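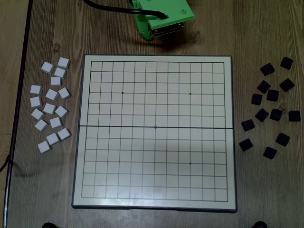 Home Reviews Guides Contact
3 min read

Vomow Bench Rules Kit, reviewed by Kausar Mughal
October 19, 2019

The Vomow kit is a set of 298 printed pages in a binder, plus 2 wall charts, and it covers how to run a small robot arm on a table near people. We used it in our shop from February on.

The setup chapter is the best part. It tells you to mark the work area, route cables outside the reach of the arm, and check every bracket screw before power goes on. It also asks for a written start position for any game or sorting task, so two operators lay out the pieces the same way. Tuncay Demirtaş thought that was fussy until he had to repeat a run Trinidad Bravo had set up.

The speed limits are clear. The section on printed mounts is thin — four paragraphs, with nothing on when to replace one. I would have liked an inspection interval.

The stop button drill is good and takes little time. The log sheets are too small to write on, so we made our own.

It won't replace the safety standard that applies to your arm, and the binder says so on the first page. For a new bench, I'd buy it. If you already keep written procedures, borrow a copy first.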